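Small cloths, folded well: a talk with Stella Nyamweya

Stella Nyamweya has been teaching people to fold for most of her working life, and she still gets excited about a dishcloth. I met her at Mornness, the home goods shop where she runs the linen room, on a morning when she had 500 napkins waiting to be pressed and shelved. She talked the whole time and never lost her place in the pile.

"Everybody wants to start with the fitted sheet," she told me. "I say no, start with one small square of plain cloth! If you can fold that so the corners meet, you can fold anything in the house."

Her beginners' class began in March with 2 students, Mutua Kirui and Nusrat Malik, who both work at the shop now. The first lesson hasn't changed much. One cloth each, a clear table, and no talking until the first fold is down.

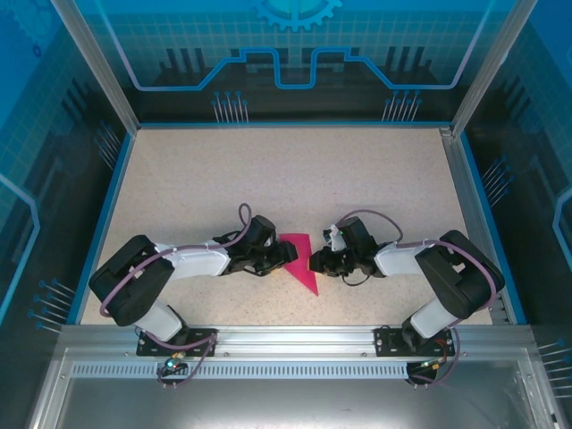 "People rush the first fold," Stella said. "They want it over with so they can get to the pretty part. But the first fold is the pretty part! If it goes down crooked, every fold after it gets a little more crooked, and you end up with something like a paper hat. So open it up, give it a shake, and go again. Cloth is very forgiving."

She likes cotton best for learning, washed a few times so the stiffness is gone. New cloth slides around, she says, and old terry is so thick that the edges hide from you. She is also firm about color. A plain, strong color shows up every slip, while a busy print lets you fool yourself – fine for guests, bad for practice.

I asked what she does about wrinkles, and she laughed and showed me her palm. "This is my iron. Middle first, then out to the edges, and you don't press hard." 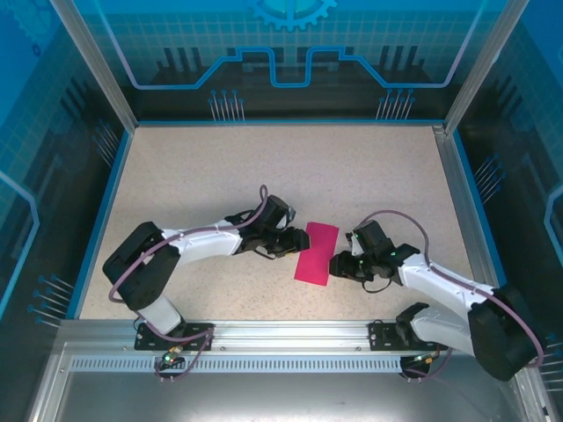 Getting a cloth square before you fold it is the part Stella could talk about all day. She works from the sides, taking hold of the left edge and the right edge and easing them apart until the middle lies quiet. A magenta rectangle lying a bit tilted on a pale speckled surface is exactly the sort of thing she loves to fix, with one small turn to bring it straight. "Turn the cloth, don't turn yourself," she said. "I did it the other way for years and my back still remembers."

After that comes the choice between halves and thirds. Halves are quick and good for a drawer. Thirds take more care, but they stand up on a shelf, and Stella's shelves at Mornness are all thirds, folded edge to the front. Mutua prefers halves and the two of them have been arguing about it since his first week.

She sent me home with a yellow napkin and orders to practice. I've done it every evening since, and my corners are nearly meeting.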